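Vada Opens Toy and Household Goods Reuse Center in Virnbridge

Gray-bin sorting system lets families drop off mixed items without separating them at home

VIRNBRIDGE, 10/8/26 — Vada, a reuse and resale company, today announced the opening of its second reuse center, located in the former Aranda furniture store in Virnbridge. The center accepts used toys, kitchen goods and other small household items from the public, sorts them on site and offers them for resale or donation.

The Virnbridge center follows the company's first location in Rirwood. It includes a drive-up drop-off lane, a sorting room, a wash area and a public sales floor. Parking for customers is at the front of the building, and the drop-off lane is reached from the side street.

Residents can bring items in bags, boxes or any container they have at home. Nothing needs to be sorted ahead of time. Staff at the drop-off lane check for items the center cannot take, then empty the rest into large rectangular bins for the sorting room. Toys and household goods often arrive together, and the bins are made to hold both.

"Most people clear out a closet or a playroom in one afternoon, and what they end up with is a mix," the company said in a statement. "We would like them to bring us the mix. Pulling out the toy blocks from the kitchen things is our job."

Each bin is worked through one piece at a time. Building blocks and other loose toy parts are grouped by type and size, washed, and packed in clear bags for sale by weight. Household items are checked for damage and go to the shelves singly or in sets. Pieces that cannot be sold but are still usable are set aside for classrooms and child care programs, which may request them at no charge.
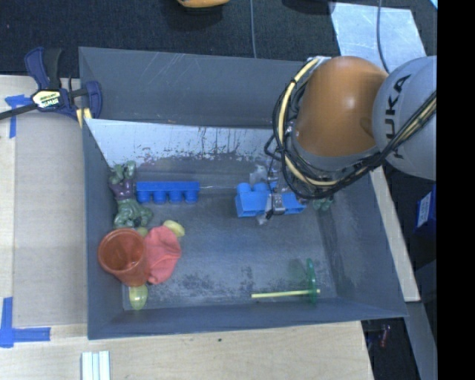 The bins have high, sloping sides, so small pieces stay in and can be reached from above. They are kept in service for as long as they are sound. Scuffs and scratches are normal, and the company replaces a bin only when it is cracked or can no longer be cleaned.

Small toy pieces make up a large share of what comes in at Rirwood, where the company tested its sorting steps before bringing them to Virnbridge. Loose blocks were once held back until a full set could be matched. That took up shelf space and few sets were ever completed. The Rirwood center now sells blocks loose, and the same method will be used in Virnbridge from the first day.

The sales floor has 298 feet of shelving. Toys are along the wall nearest the entrance, with kitchen goods in the center aisles and storage containers at the back. Prices are marked on the shelf. Bagged blocks are priced by weight at the register.

The center will accept the following:

Toy blocks and building pieces, loose or in sets
Toy vehicles, figures and play food
Plastic cups, bowls and food containers
Kitchen utensils, except knives
Small baskets, trays and storage boxes

The center cannot accept car seats, cribs, mattresses, large appliances, opened craft paints or anything that has been recalled. Battery-powered toys are accepted if the batteries have been removed. Stuffed toys are not accepted at this time — the company plans to review that rule in November, once the wash area is fully running.

Drop-offs are limited to two large bags or boxes per vehicle during the opening period. Residents with more than that, including those clearing out a whole house, may book a longer slot at the service desk. Schools and child care programs may also register there for donated items. Some 30 programs in and near Rirwood already receive items from the first center.

The Virnbridge center is open to shoppers and for drop-offs during the same hours, which are posted at the entrance and at the start of the drop-off lane. Receipts are given on request.

About Vada

Vada collects, sorts and resells used toys and small household goods. It operates reuse centers in Rirwood and Virnbridge.

Media contact: Vada Press Office, Virnbridge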